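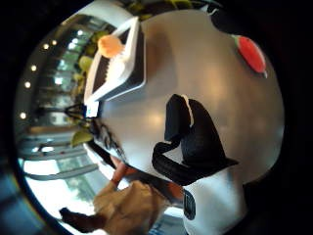
식탁등 설치 및 사용 > 4장 매달기, 높이 맞춤, 반사 줄이기

Rukel 512 펜던트등을 식탁이나 작업대 위에 매달고 높이와 밝기를 맞추는 절차입니다. 천장 배선 상태 확인과 구성품 점검은 앞 장에서 마친 것으로 봅니다. 천장에 전선이 나와 있지 않거나 기존 등기구를 떼어낸 자리가 파손되어 있으면 이 장을 진행하지 말고 전기공사 업체에 먼저 점검을 맡기십시오.

경고
작업 전에 분전반에서 해당 조명 회로의 차단기를 내리십시오. 벽 스위치만 끈 상태에서는 천장 전선에 전기가 남아 있을 수 있습니다. 차단기를 내린 뒤 검전기로 전선마다 확인하고, 다른 사람이 차단기를 올리지 않도록 분전반에 표시를 붙여 두십시오.

필요한 공구
십자드라이버, 검전기, 줄자, 연필, 전선 피복 제거기, 발판 사다리. 콘크리트 천장에는 해머드릴과 동봉된 칼블럭이 추가로 필요합니다. 석고보드 천장용 앵커는 동봉되어 있지 않으므로 천장 두께에 맞는 것을 따로 구입하십시오.

4-1. 위치 정하기

1. 식탁을 평소 쓰는 자리에 놓습니다. 확장형 식탁은 접은 상태와 펼친 상태 중 더 자주 쓰는 쪽으로 둡니다.
2. 상판의 중심을 줄자로 재고 종이테이프로 표시합니다.
3. 추를 매단 실을 천장에 대고, 추 끝이 테이프 표시에 오는 지점을 찾아 연필로 표시합니다.
4. 표시한 지점과 천장 전선 구멍 사이의 거리를 잽니다. 두 지점이 떨어져 있으면 별매품인 이동 고리를 사용해 전선을 옆으로 끌어옵니다.

참고
식탁 한쪽을 벽에 붙여 쓰는 집에서는 등을 상판 중심보다 앉는 사람 쪽으로 조금 옮겨 다는 편이 낫습니다. 중심에 맞추면 벽이 밝아지고 정작 그릇 앞쪽에는 머리 그림자가 생깁니다.

4-2. 천장 받침 고정

1. 받침판을 천장에 대고 전선이 가운데 구멍으로 나오게 합니다.
2. 나사 구멍 네 곳의 위치를 연필로 표시합니다. 받침판의 화살표는 식탁의 긴 변과 나란해야 합니다.
3. 받침판을 내리고 표시한 곳에 구멍을 뚫습니다. 천장 속으로 지나가는 배선이나 배관이 의심되면 탐지기로 확인한 뒤 뚫습니다.
4. 칼블럭을 끝까지 밀어 넣고 받침판을 다시 댑니다.
5. 나사를 대각선 순서로 조입니다. 처음부터 한쪽을 완전히 조이면 받침판이 휘어 덮개가 닫히지 않습니다.
6. 받침판을 손으로 잡고 아래로 당겨 흔들림이 없는지 확인합니다.

주의
석고보드에 나사만 박아 고정하지 마십시오. 등기구가 떨어져 사람이 다치거나 식탁이 파손될 수 있습니다. 몰딩이나 단열재 위에는 받침판을 설치할 수 없습니다.

4-3. 전선 연결

1. 천장 전선의 피복을 단자대 옆면에 새겨진 길이만큼 벗깁니다.
2. 전압선을 L 단자에, 중성선을 N 단자에 꽂습니다. 접지선은 접지 기호가 있는 단자에 꽂습니다.
3. 전선을 하나씩 가볍게 당겨 빠지지 않는지 봅니다.
4. 남는 전선은 받침판 안쪽으로 둥글게 말아 넣습니다. 나사나 덮개 가장자리에 눌리지 않게 합니다.

참고
오래된 집에서는 천장 전선의 색이 지금 기준과 다를 수 있습니다. 색만 보고 연결하지 마십시오. 어느 선이 전압선인지 알 수 없으면 작업을 멈추고 전기공사 업체에 맡기십시오. 천장에 접지선이 없는 경우도 마찬가지입니다.

4-4. 높이 맞추기

높이는 상판에서 갓 아랫면까지의 거리로 잽니다. 출고 때의 줄 길이는 86cm입니다. 천장이 높은 집은 별매 연장 줄을 쓰고, 낮은 집은 아래 순서로 줄입니다.

1. 한 사람이 갓을 받치고, 다른 사람이 받침판 쪽 줄 잠금쇠를 반 바퀴 풉니다.
2. 갓을 원하는 높이까지 올리고 잠금쇠를 조입니다.
3. 의자에 앉아 맞은편 사람의 얼굴이 갓에 가리지 않는지 확인합니다.
4. 같은 자리에서 전구가 직접 보이지 않는지 확인합니다. 보이면 갓을 조금 내립니다.
5. 높이가 정해지면 남는 줄을 받침판 안에 감아 넣고 덮개를 닫습니다.

주의
전원선을 잡고 갓을 들거나 당기지 마십시오. 무게는 강선이 받고 전원선에는 힘이 걸리지 않아야 합니다. 조절이 끝났을 때 전원선이 강선보다 팽팽하면 전원선을 조금 더 내려 주십시오. 전원선은 자르지 않습니다.

4-5. 전구 끼우기와 첫 점등

1. 전구는 11W 이하의 LED 전구를 사용합니다. 조광 기능을 쓰려면 포장에 조광 가능 표시가 있는 제품을 고릅니다.
2. 전구를 시계 방향으로 돌려 끼웁니다. 더 돌아가지 않으면 멈춥니다.
3. 차단기를 올리고 벽 스위치를 켭니다.
4. 조광 손잡이를 가장 어두운 위치에서 가장 밝은 위치까지 천천히 돌려 봅니다. 깜박임이 없어야 합니다.

4-6. 상판 반사 줄이기

밝은 회색처럼 연한 색의 상판에도 머리 위 조명이 부드럽게 비칠 수 있습니다. 은은한 정도면 그대로 사용해도 됩니다. 식사하거나 책을 볼 때 눈에 거슬리면 다음 순서로 조정합니다. 한 번에 한 가지만 바꾸고 앉아서 확인한 뒤 다음으로 넘어가십시오.

1. 밝기를 한 단계 낮춥니다.
2. 동봉된 확산판을 갓 안쪽 홈에 끼웁니다. 매끈한 면이 전구를 향합니다.
3. 갓의 높이를 바꿉니다. 조금만 움직여도 반사가 보이는 위치가 달라집니다.
4. 그래도 남으면 자주 앉는 자리 앞에 무광 식탁 매트를 깝니다.

참고
반사는 저녁에 거실등을 끄고 확인하십시오. 낮에는 창에서 들어오는 빛 때문에 차이를 알기 어렵습니다. 유리 상판은 확산판을 끼워도 전구 모양이 거의 그대로 비치므로 매트를 함께 쓰는 것이 좋습니다.

4-7. 이상이 있을 때

켜지지 않음
차단기, 전구, 단자대 순서로 확인합니다. 단자대는 반드시 차단기를 내린 뒤에 엽니다.

어둡게 했을 때 깜박임
조광용이 아닌 전구이거나 벽 조광기와 맞지 않는 전구입니다. 본체 조광 손잡이와 벽 조광기를 같이 쓰지 마십시오. 둘 중 하나는 최대 밝기로 고정해야 합니다.

갓이 기울어짐
강선이 갓 중앙 고리에 바르게 걸렸는지 봅니다. 바르게 걸렸는데도 기울면 확산판이 한쪽 홈에서 빠졌을 수 있습니다.

윙 하는 소리
전구를 다른 제조사의 것으로 바꿔 봅니다. 소리가 받침판 쪽에서 나면 사용을 중지하고 구입처에 연락하십시오.

4-8. 청소

등을 끄고 전구가 식은 뒤에 닦습니다. 갓 바깥면은 물기를 꼭 짠 부드러운 천으로, 안쪽은 마른 천으로 닦습니다. 주방 가까이에 단 등은 기름때가 빨리 앉으므로 중성세제를 묽게 탄 물을 천에 묻혀 닦고 마른 천으로 한 번 더 닦아 냅니다. 시너, 알코올, 연마제는 도장을 벗기므로 쓰지 마십시오. 세제를 갓에 직접 뿌리지 마십시오. 확산판은 빼서 미지근한 물로 씻을 수 있으며 완전히 마른 다음 다시 끼웁니다.

줄 잠금쇠와 천장 나사는 해마다 한 번, 난방을 시작하기 전인 10월쯤에 조임 상태를 확인하십시오. 부품을 주문할 때는 받침판 덮개 안쪽 라벨에 적힌 제조 번호가 필요합니다. 연장 줄과 이동 고리의 규격은 5장 별매품 표를 참조하십시오.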